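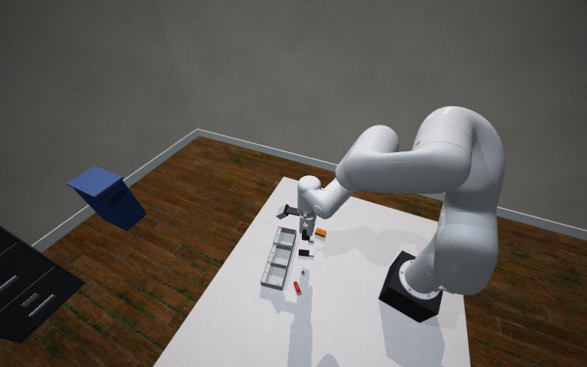
Why does the planner need to run again after every pick? The old plan was made for a table that has changed, and the cheapest fix is to throw it away.

Home | Posts | Nerel | About

12/04/2021
by the Rastard blog author

I moved Nerel to this scheme in March. Before that it planned a whole sorting run up front, and one nudged part spoiled the rest. Now each cycle reads the poses, picks one target and plans only that motion – a planning call takes 300 ms on my desktop.

I cap the sampler at 2,000 nodes. If it fails, the object goes to the back of the queue. Out of the last batch of test layouts, 21 still fail, mostly on grasps close to a tray wall. I'll look at the collision margins next.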